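Mavent Door Release Unit for Care Homes

I've been fitting safety gear in nursing homes and assisted living places for a good while now, and the thing I get asked about most is doors. Residents like them open (who wouldn't?), and the fire inspector wants them shut. The Mavent lets you have both. It holds a fire door open at whatever angle you like, and when the alarm sounds it lets go and the door swings closed by itself.
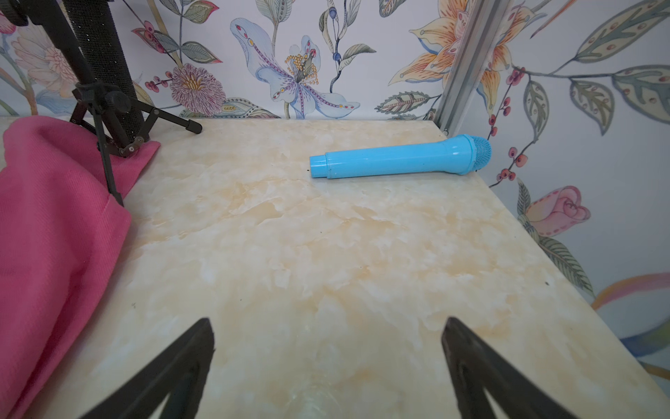 The Mavent listens for your alarm, so there's no wiring back to the panel and you won't have to tear up a hallway to put one in. You do need to get the sound level right, and that's the fiddly bit! The pickup sits behind a fine mesh, a bit like the grid on the head of that light blue toy microphone, and paint or dust will clog it. I tell every home to brush it off when they do the weekly alarm test. My colleague Hedvika Tóth sets the level on site with all the bedroom doors closed, then again with the TV going in the lounge.

What you get

One release unit, a floor plate, screws, batteries and a drilling template. It fits wood doors up to 191 pounds. The batteries are ordinary C cells, and the unit lets the door close when they run low, so please don't prop it with a chair. Change the batteries!

Covers come in white, brown or gray. I stock the Lusen cover too, a tougher one for hallways with a lot of wheelchair traffic.
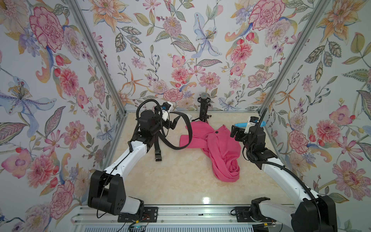 Ordering and delivery

Single units ship in 7 days. Orders of 20 or more come straight from the Clernora warehouse and take a little longer, but the freight is on me. If you have older Brabec holders, send me a photo of the floor plate first, as some of the holes line up and some really don't. Ask for Ľudovít Mikuš, that's me, and have your door widths handy.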